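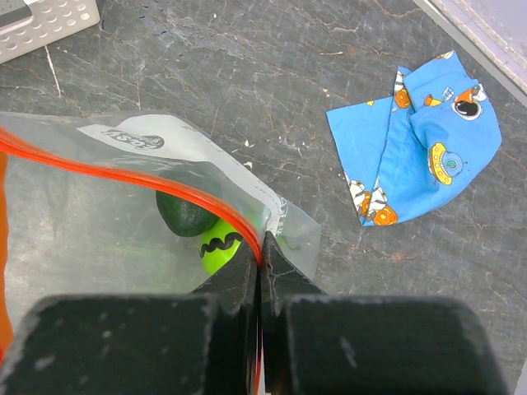

Questions about the Udbridge open day

Posted 2019-01-14

I went to the robot open day at the Udbridge hall so you can decide whether the next one is worth your Saturday. These are the questions readers keep sending me.

What does the robot do?
It handles household stuff. On the table I watched there was a Ziploc bag with an orange-red zipper, and two black fingers pinched it right at the closure. Inside was what looked like an avocado, next to something round and lime green with a squiggle on it. A blue cloth with a flying saucer on it lay off to the side.

So it can pack my lunch?
I wouldn't plan on it. Holding a bag is one thing. I asked how often the job fails and got a leaflet.

The leaflet says 1000 practice runs. Is that a lot?
Depends who you ask. The Vukivura stand said 1000, the slides said 1597, and neither said what counts as a run. Ask them – I'd like to know too.

Is the grip gentle enough for fruit?
The fingers had hold of the plastic when I looked, so I can't tell you. Bring your own peach and see if they'll let it near one.

What about Kioko and Belen?
Kioko is the arm and Belen is the software. The staff mixed them up as often as I did.

How much does it cost?
No price was posted. One handout gave 3947 with no currency and no mention of what it buys.

How long should I allow?
Each demo slot has room for 3 questions. Get in line early and ask about failures first.

When is the next one?
July, they say. No day has been set.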